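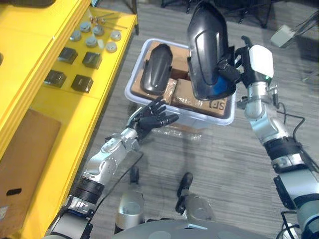 Black cover, right hand, bin. The other cover is already in there on top of the boxes.

Tavion Schumacher
Thread on what we've been doing since April, for the three people who asked and my mother.

1/ The question: if you're teaching a two-handed robot to pack parts, does it help to show it your mistakes? Most people throw the fumbled demos out. We kept ours. We had plenty.

2/ Setup is a shelf, a bin and a robot with more fingers than it knows what to do with. Small discs are hard to pick up. Big curved covers are easy to pick up and hard to put down – they slide.

We use cookies to improve your experience. By continuing to browse you accept our Cookie Policy. Accept | Manage settings

3/ Two training sets, same size. One all clean demos. The other swaps in 17 where the operator botched the grasp and then recovered. The operator was me. I did not have to act.

4/ Result: over 15 trials each, the clean set placed the cover 8 times. The set with the fumbles did better by five. I have never been so useful to science.

5/ Caveat before anyone from Drakex emails me: one room, one kind of cover, one bin. Move the bin far enough and both versions place the part very confidently on the carpet.

6/ My guess is the clean policy has never seen a bad grip, so it treats one as a good grip and carries on. I know people like this.

7/ Next up is the discs. The thumb is not looking forward to it. Writeup when I've fixed the plots, which are currently all the same shade of blue.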